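Trorby 사용 설명서 > 3장. 손으로 시연하기 > 3.2 첫 시연 녹화

자, 이제 드디어 직접 잡아 볼 차례예요! 저도 처음엔 그리퍼를 너무 꽉 쥐어서 팔이 금방 뻐근해졌는데, 힘 빼고 가볍게 드시면 됩니다.

1. 손잡이를 잡고 녹화 버튼을 2초간 누르세요. 삐 소리가 나면 시작이에요.
2. 시작 자세에서 잠깐 멈췄다가 작업물 쪽으로 천천히 다가가세요.
3. 집게를 끝까지 벌렸다 한 번 오므리세요. (저는 이걸 자꾸 빼먹어서 처음부터 다시 찍은 적이 많아요.)

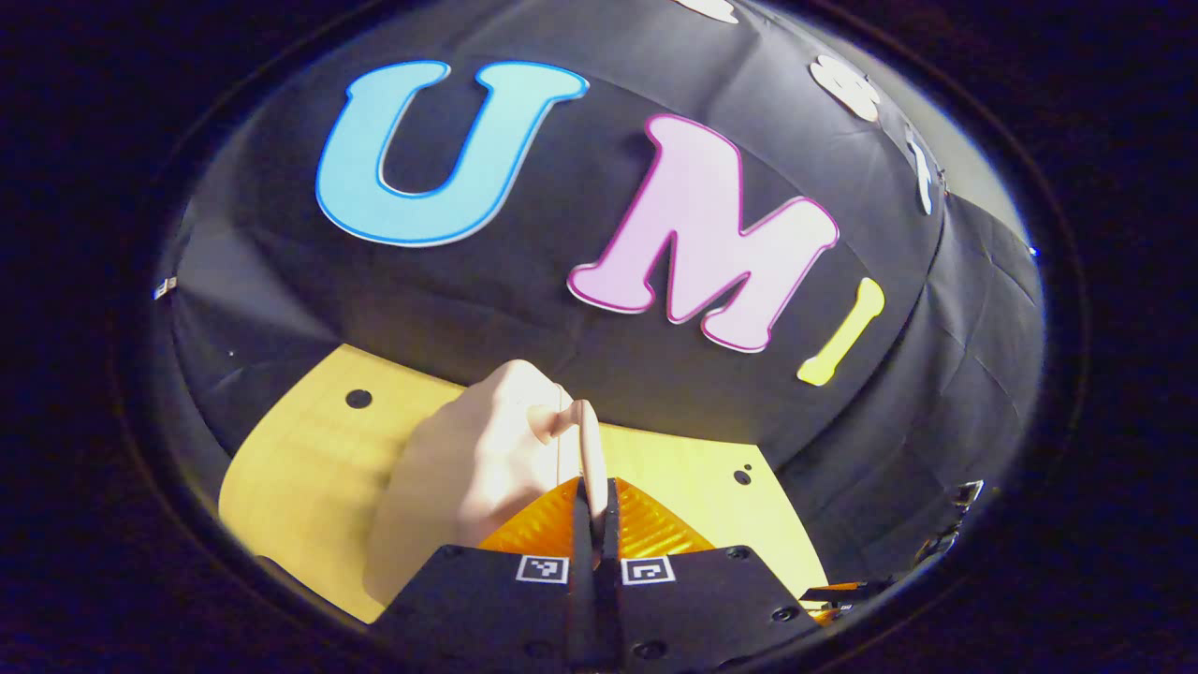 4. 평소 일하는 속도보다 조금 느리게 작업하세요. 중간에 실수하면 멈추지 말고 다시 집어서 끝까지 가세요. 그런 시연도 꽤 쓸모 있더라고요!
5. 버튼을 짧게 눌러 저장하세요.

참고: 작업 하나에 시연 200개를 권해요. 저는 구멍 뚫린 판에 핀 꽂는 작업을 124개로 돌려 봤는데, 판 위치를 조금만 옮겨도 헤매더군요.

주의: 집게 사이에 손가락을 넣은 채로 손잡이를 당기지 마세요. 그리퍼 앞면의 흑백 마커에 테이프를 붙이거나 손으로 가려도 안 됩니다. 위치 추적이 끊기면 그 시연은 지우고 새로 찍는 편이 빨라요.

문의: Trorby 고객지원 | © Trorby | 맨 위로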